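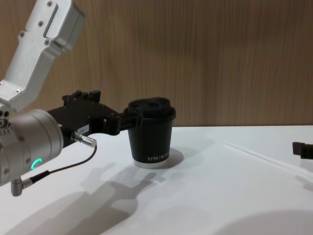

Progress Report: Fletbridge Adult Reading and Skills Program

Reports > Community Grants > Fletbridge

11th November
By the Program Office, Ineten

1. Summary

This report covers the second period of the grant. Classes are running at all 3 sites, and enrollment stands at 199 adults. Spending is within budget, with one change requested in section 4.

2. Activities

The evening reading course at the Cuta Street branch moved to a larger room in October. Attendance improved after the start time was set back by half an hour, as many learners come straight from work. The Kim Center continues to offer basic math and help with job applications. Both courses use the same intake form, so a learner can change sites without repeating the first interview.

The lending shelf now holds over 2000 books and workbooks. The large-print titles are borrowed most often, and several have waiting lists.

3. Difficulties

Two tutor positions remain open, both for the morning sessions. Applicants have generally asked for evening hours. Until the posts are filled, the morning groups at Fletbridge Hall have been combined - a workable arrangement, though the range of reading levels is wider than we would like.

Bus service to the Kim Center was reduced during the period. Learners without cars have been offered places at Cuta Street.

4. Request to the Funder

Ineten asks for approval to move unspent tutor wages into the travel line for the remainder of the grant year. The total award would not change. A revised budget sheet will be sent with the next claim, together with the results of the winter reading assessment.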